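Equipment planning: gripper fingers for the Cedar cell

The Lewis site has asked for a second handling arm in next year's plan. Sunee Sriwong has split the request into two lines, the arm itself and its end-of-arm parts, so that the second can be approved in October without waiting for the first.

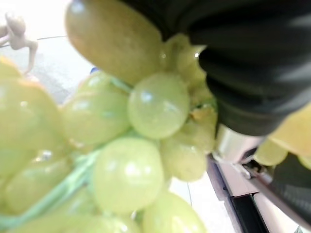 Finger sets are the item most often left out of a first budget. Destent quotes 776 dollars per set, with a lead time of 23 working days, and the price does not drop until an order reaches 100 sets. For soft produce the ribbed black type, the one up against the grapes, stays on the list as the default. Plan on 6 sets for the first year and book them as consumables. The arm goes under capital.

Urkero has offered a competing set at a lower unit price, but it needs an adapter plate, and the plate is quoted separately. Ask for both figures on one sheet before comparing.

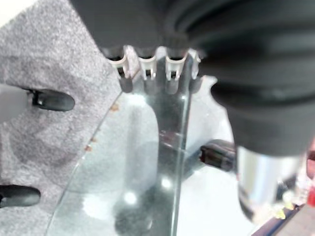

Spares should be held on site. A cell waiting on a finger set costs the same per shift as one waiting on a motor, and the present plan covers only the motor. Storage needs one shelf and a label with the date received.

Sites that want to be included in the joint order should send Sunee their part numbers, quantities and cost codes. Requests without a cost code will be held over to the next round.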